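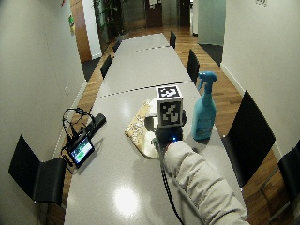
Teaching by Demonstration: Frequently Asked Questions

These are the questions we get most often from shops, labs and small plants that are thinking about teaching a robot by showing it the job. We help people decide whether to buy such systems, and we do not sell them. A fair number of readers find our answers gloomy. The vendors' pages are cheerful enough to balance them out.

What does "teaching by demonstration" mean?

A person does the task, the movement is recorded, and software is trained to copy it. The person may work through a remote control setup, may push the robot's own arm around, or may just use their own hand with something strapped to it or held in it that tracks where it goes. Sales material tends to treat these as one thing. They cost different amounts and they fail in different ways, so ask which one you are being quoted for.

Is it true that no programming is needed?

It is true that the person doing the demonstrations need not write code. Somebody still has to set up the recording, line up the clocks on the sensors, throw out the bad takes, train the model and work out why it reaches for the wrong thing. In the Farnus trial we followed last April, the demonstrating was the cheap part. Most of the paid hours went to two engineers who never touched the task.

Which is better, remote control or wearing a glove?

Remote control gives you data the robot can surely carry out, since the robot did it in the first place. It is slow, and people get tired and clumsy. You will record a lot of hesitation, and the model will learn to hesitate.

A glove or wrist tracker is faster and the motion looks natural. The trouble comes later. A human hand has four fingers and a thumb, and most of the robots our readers can afford have two flat jaws. Turning one into the other is guesswork dressed up with math. We would pick the glove for learning the general path of a task and remote control for the last inch of it, and we would budget for both.

What are the black-and-white squares on the cube for?

They are printed markers. A camera can find the pattern and work out where the cube is and which way it is turned. They are cheap and they work well, and that makes them a bit of a trap. A system that does nicely on a marked cube has shown you it can follow a marked cube. Your parts do not have patterns on them. Ask to see the same task done with a plain object before you get excited, and ask whether the markers are used only for checking the results or whether the robot depends on them.

A thumb or finger over the pattern can also break the tracking. With a marker on more than one face there is a better chance that one stays in view, but look at the raw recording and see how often it drops out.

Do shiny tables and ceiling lights matter?

More than you would like. Glare on a glossy top can confuse cameras, and depth sensors in particular tend to do badly with reflections and with anything silver or see-through. Plenty of demonstrations are recorded in meeting rooms on whatever table is there. That is fine for a first look. It tells you very little about a bench with oil on it and a window behind it.

Some vendors say clutter and odd lighting make the model "robust." That can be so, if there is a lot of variety in it. The same bit of clutter in the same spot for every take does the opposite, and the robot may come to rely on it. We have seen a picking demo go wrong after somebody wiped down the table and put things back a hand's width to the left.

How many demonstrations will we need?

Be careful with any number you are given. Gornov told one of our readers that 300 would be plenty for a simple pick and place. The reader recorded 700 and the robot still missed when the part was lying on its side. The count matters less than what is in it. If every take starts with the object upright and close at hand, you have recorded one demonstration many times over.

We suggest writing down, before recording anything, every way the object might turn up: tipped, turned, partly covered, touching something else, not there at all. Then record some of each. The "not there at all" case is the one most often skipped.

How long does a recording session last?

Shorter than planned. Batteries run down, trackers drift and have to be reset, and a cable from the wrist will find something to catch on sooner or later. Tape cables down where you can and leave slack at the elbow. We also tell people to stop after an hour and change operators. After that the takes get sloppy in a way that is hard to see on screen and easy to see in the results.

Can anyone do the demonstrating?

In principle. In practice you get the style of whoever you used, bad habits included. In the Harms data we looked at, 1043 takes had been recorded and almost 700 came from one left-handed person. The robot then came at everything from the left, including a fixture with a wall on that side. Use several people, and include at least one who does the job for a living.

The vendor quotes a high success rate. Should we believe it?

Ask these first:

Success at what, exactly? Lifting the object is different from putting it down in the right place.
How many tries were counted, and were any left out?
Who set the object down before each try, and did they know where the robot liked it?
Was the test done on the same day, in the same room, as the training?
What did the failures look like?

A rate worked out from 17 tries is not worth much, however good it looks on a slide. If the vendor cannot show you failed tries on video, assume they were not kept.

What about sprays, bottles and other hand tools?

A trigger sprayer looks easy because a person does it without thinking. You grip it, aim it, squeeze with one finger and let go, and the bottle gets lighter as you use it. A position tracker says where the hand went and nothing on how hard it squeezed. Unless the kit records force as well, that part of the job is missing from the data and somebody will have to fill it in by hand. The same goes for wiping, peeling, and handling crumpled paper or cloth, which never lies the same way twice.

Have you seen this work?

Yes, on narrow jobs. The Follstead line we visited had one part, one bin and fixed lighting, and the people there were willing to record again every time something changed. The robot was slower than the person it learned from. They knew that going in and had decided the night hours made up for it. They may be right - we have not seen their figures for a full year.

We want to try it. Where should we start?

Pick a dull task where a failure costs you nothing but time. Rent the kit if you can. Record a small set, train on it, and test with objects the robot has not seen, in a different room. Do this before signing for a larger recording job, and keep the raw files in a format you can open without the vendor's software. Get that last item into the contract.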